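Wednesday, packaging bench, second entry of the day

Came in to find the good table still under the cat cloth. Teresa put it on in July for the tasting and it has outlived every attempt to replace it. Danuta's view is that a white cloth shows the crumbs and therefore tells you which seals leak. My view is that a white cloth covered in navy cats shows you cats. We have agreed to differ and the cloth stays.

Job for today was the snack sort. The Plilten order wants mixed bags for the vending trial, and before anyone decides on an outer carton we need to know how the small packets behave next to the large ones. The answer so far is badly. The large ones lie on everything. Jarosław had them all in one tub overnight, so the first half hour went on flattening corners and muttering.

Tub weight before sorting, 1565 g with the tub. I did not tare it. I know. The tub is the gray one from Flalten and it has never weighed the same twice anyway, on account of the tape.

Seals first. The zigzag-cut ends are fine until two of them meet, at which point they hook together and you lift one bag and get its friend as well. Straight-cut ends slide. Polyxeni suggested packing all the zigzag ends facing the same way, and it helped, though it also made the stack lean like a drunk. Tried alternating. Stack stands, ends hook. Wrote both down and went for coffee.

Foil packets are the real nuisance. They are narrow, they crease if you look at them, and a creased one springs back just enough to push its neighbor off the pile. Also they catch the light from the window over the sink, so reading a date code means tilting the thing back and forth like someone signaling a ship. Moved the lamp. Worse. Moved the lamp back.

Barcodes: put them face up where possible. On the pillow bags the label sits across the bulge, and the scanner wants it flat, so you end up pressing on the snacks to get a beep. Eftychia has asked us to stop pressing on the snacks. Number of broken nuts per scan is not something I intend to measure, but I could hear them.

Pile order I ended up with, for whoever does the next round:
Big bags at the back, fold side down.
Boxy or flat packages next, sideways, with one end tucked under a big bag so they don't skate about.
Nut bags in front of those.
Narrow foil packets last, on their own bit of cloth, not touching anything with teeth.
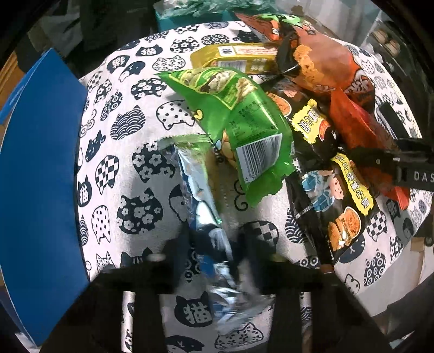 The last line of that list is the one I keep failing at. A foil packet put down on its own is next to a green bag again within a minute, and I would like it noted that I am a grown adult with a ruler. Danuta says use the low divider from the Pillai samples. The divider is holding up the label printer, so that's a conversation for another day.

Carton guess: the 173 mm one, with the foil packets stood up along the short side. Jarosław wants the next size up. His would fit everything and also a small dog. I'll mock up 2 of mine and 2 of his and we can shake them at each other on the loading step.

Still to do:
weigh again, tare the tub this time
ask Ploltasau whether their film comes with a straight cut
find out who ate the sesame ones, which were on the list this morning
cloth to be washed, cats and all, if Teresa will let go of it

Left the piles out. Please don't tidy them.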